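Folding team kit so it fits in a small bag and doesn't crease the numbers?

Posted by Niltance

My kid's team has handed me the job of looking after the spare kit this season, and I'm loving it more than I expected! It's all red and white, shorts and jerseys, and it has to go into one small duffel. The jerseys I can sort of manage. The shorts beat me every time. The waistband bunches up, the legs go in different directions, and by the time I've got one leg flat the other has rolled over on itself.

I do my folding on a padded gray bench, which is a nice height. One folded, one to go:

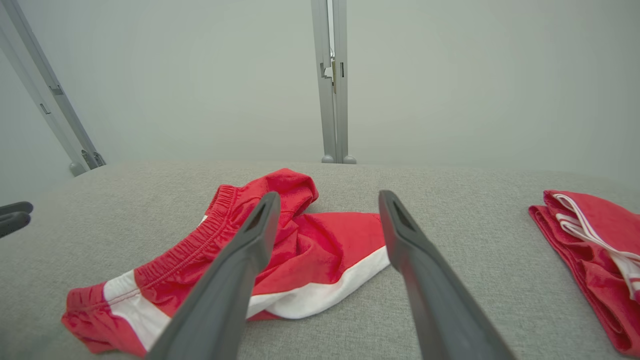

Jerseys with big numbers

The other part of my problem is the printing. Do you fold through the number or around it? Some of our older shirts have a crack right down the middle of a digit and I'd hate to do that to the newer ones. The ribbed collar never wants to lie flat either. 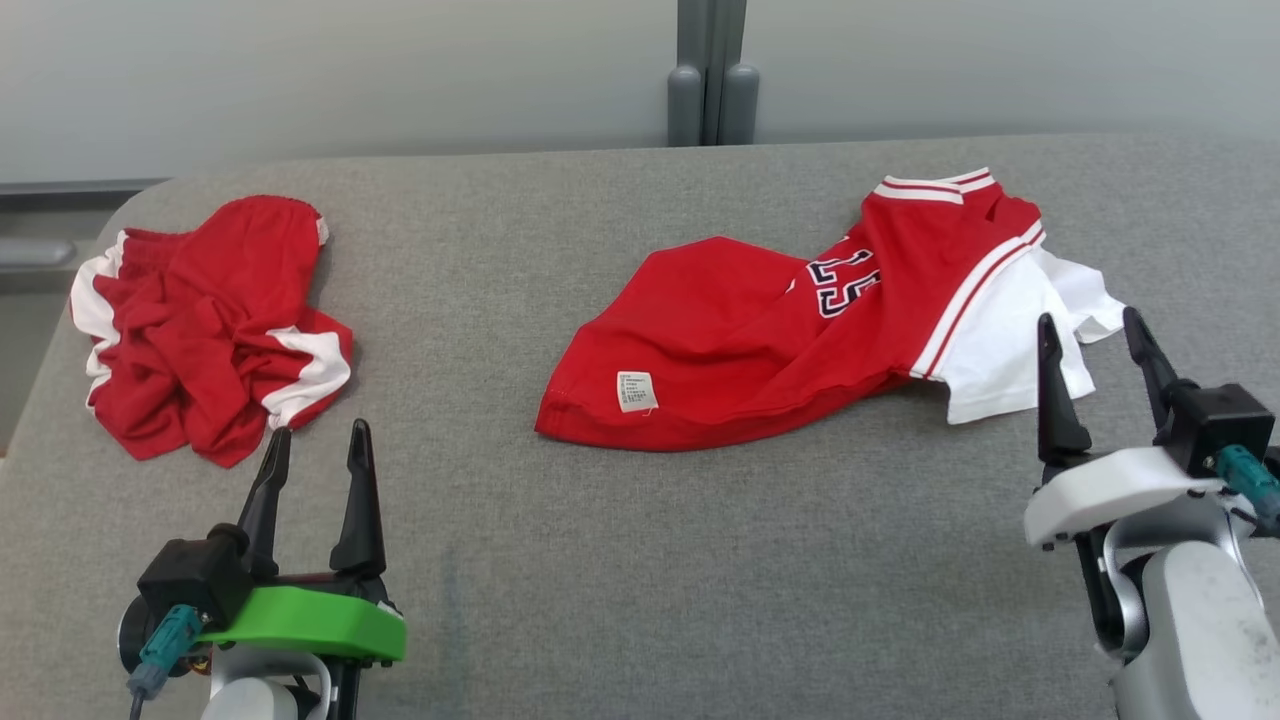
Pavedthorpe Youth Soccer — Kit and Laundry Corner

I have 11 sets to get through before August, so any tricks are very welcome!

3 replies

Bitarik
Oh, I love this stuff. Shorts first: pick them up by the waistband, one hand at each side, and give them a good shake. Lay them down and pull the waistband straight before you touch the legs. Then fold one leg over the other so the side stripes sit on top of each other, tuck the pointy bit of the seat in to make a straight edge, and fold up from the hem in half. You get a neat little rectangle with the stripes showing, and it stacks beautifully.

For jerseys, go face down, sleeves in, then fold the sides toward the middle so the creases land outside the number. You'll still get one fold across it. Make that one soft — I slip a rolled pair of socks inside the fold and it works great.

Babaei
just roll them

Niltance
Bitarik, thank you!! The waistband thing is brilliant, I was starting with the legs every single time. Going to try the socks tonight after 7.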